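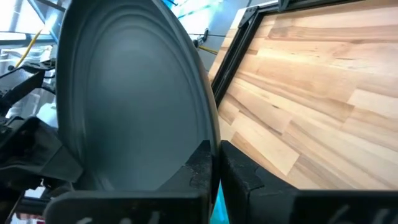 A dish with steps around its edge. Count rings on yours tonight!

Home Food Body Space Stuff Around the House Make It Ask Us

Why Are Dishes Shaped Like That?

I have a confession. I am a person who flips plates over in restaurants. I look at the bottom, I run my finger around the edge, and then I get a look from whoever is sitting across from me and I have to put it down again. Plates and dishes are everywhere, so most people stop noticing them by the time they're about 14. I never did stop, so let's look at some together.

Start with the edge

Go get a plate. A plastic one is great if you're worried about dropping it. (Ask first if it's one of the fancy ones.)

Now look at the very outside. That part is called the rim. The big flat part in the middle is called the well, like a well you get water from, only a lot less deep. Some dishes go straight from rim to well in one smooth curve. Others have a step, or a bunch of steps, one inside the other, like the rows of seats at a stadium. Rings that share the same middle point are called concentric rings. That's a good word to use at dinner.

A raised rim does a job you can test. Put a spoonful of water on a totally flat surface, like a cutting board, and tilt it a tiny bit. Off it goes! Now put a spoonful of water in your dish and tilt it the same amount. The water runs over to one side and piles up against the rim, and if you didn't tilt too far, it stays. Gravy, soup, peas, melting ice cream, they all want to roll downhill, and the rim is a little wall that gets in the way.

A rim also gives you a place for your thumb. Watch somebody carry a full plate across the kitchen. Their fingers go underneath and their thumb goes on the rim, away from the mashed potatoes.

The folded paper trick

Steps and ridges can do something else too, and this one surprised me when I was a kid. They can make a thin thing stiff.

Take a sheet of plain paper and hold it by one short end. It flops right over, doesn't it? Now fold it back and forth like a fan, with folds going the long way, and hold it by the end again. Same paper, same weight, and it sticks straight out! Bends make a sheet harder to bend again. Paper plates use this idea, and that's why so many of them have a crinkly edge. If you cut the crinkly edge off a paper plate and then put a big scoop of beans on it, you'll find out fast what the crinkles were for. Please do that over the sink.

Why round?

You can buy square plates. I own two, from a shop in Tridstead, and I like them fine, but they chip at the corners. A corner sticks out, so it's the first thing to bang into the faucet, and all of the bang lands on one tiny spot. A round dish has no corners to bang.

Round is also easy to make. If you've ever seen someone use a potter's wheel, you know that the clay spins and the potter's hands stay nearly still. Anything you make that way comes out round, because every part of the edge goes past the same fingers. People have been making round bowls on spinning wheels for thousands of years. I tried it once, one Monday night at the community studio on Grirkgate, and mine came out round for a second and then it came out like a hat somebody sat on.

And here's my favorite thing about round dishes. A circle is the shape that fits the most space inside for the amount of edge it has. You can check this with string! Tie a piece into a loop and lay it on some grid paper. Make it into a long skinny rectangle and count the squares inside. Make it a square and count again. Then make it a circle, as neat as you can. The circle wins every time (unless your circle is really wobbly, in which case try again).

Plate, dish, or bowl?

I got a letter asking me where a plate stops and a bowl starts, and I thought about it for most of August. Some people say a plate is flat, a bowl is deep, and a dish is anything in between. Other people say "dish" for all of them, as in "go wash the dishes." There isn't a plate police. I go by what would happen to soup. If you could carry soup in it without worrying, I call it a bowl. If you could carry a little soup in it and you would worry a lot, it's a dish. And if you look at it and think, no, not soup, that's a plate.

Try sorting the ones in your kitchen. You'll get one or two that start an argument.

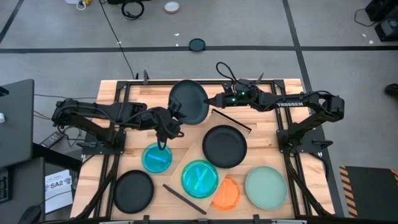
Another way to sort is by how much light comes through, and there are three words for that. If you can see clearly through something, like a drinking glass, it's transparent. If light gets through but everything behind it looks blurry or dim, it's translucent. If light can't get through at all, it's opaque. A plain black plate is opaque. A tinted dish, like a teal or an orange one that seems to glow a bit when light hits it, is probably translucent. Hold a dish up to a window and put your hand behind it. Can you see your fingers wiggle? Can you count them, or is it only a shadow?

Color plays tricks here. Put a translucent orange dish on pale wood and it looks bright and sunny. Slide something dark underneath and the same dish goes a muddy brown. The dish didn't change at all. Some of the light you see has gone down through the dish, bounced off whatever is below, and come back up to your eye. Pale wood sends plenty of light back. Dark things soak most of it up.

What about the table?

You may have seen tables or counters that look striped, with long thin strips of wood side by side, some creamy and some more tan. That style is called butcher block. It's made by gluing lots of narrow strips together to make one big top.

Why not use one huge board? Well, first you'd need one huge tree. But there's a sneakier reason. Wood swells up a little when the air is damp and shrinks a little when the air is dry, and a very wide board can curl up at the edges like a potato chip. When you glue narrow strips together, one strip may want to curl one way while its neighbor wants to curl another way, and they hold each other flatter than they'd be alone.

Look closely and you'll see short lines where one strip ends and the next one begins. Those ends usually don't line up with the ends next door. Bricklayers do the same with bricks! If all the joints were in one straight row, that row would be a weak place. I once spent a whole dinner at my aunt's house in Costier following one strip with my finger to see how far it went. I got to the gravy boat.
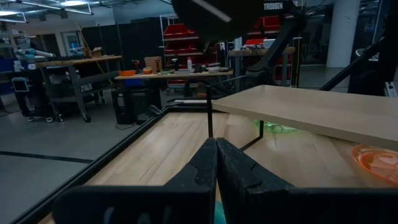
Shelves: a second table on top of your table

A shelf is a board that's up in the air, and something has to hold it there. Usually that's a post, a bracket, or the wall. A bracket is a bent or angled piece that sits under the board and pushes up, so the board can't tip down.

The nice thing about a shelf over a table is that you get to use the same spot twice. Dishes on top, dishes underneath. The not so nice thing is the shadow. Colors under a shelf look darker, and a small dish can hide back there for ages. I lost a butter dish that way.

If you want to build a tiny shelf of your own, you need a ruler and two stacks of books. Put the ruler across like a bridge. Now set one coin in the middle, and add another, and keep going. Does the ruler sag? Move the stacks closer together and try again with the same coins. Then get a second ruler and lay it right on top of the first one, and see what that does. Write down how many coins you used each time, or you'll forget, like I did, and have to start over with all the pennies.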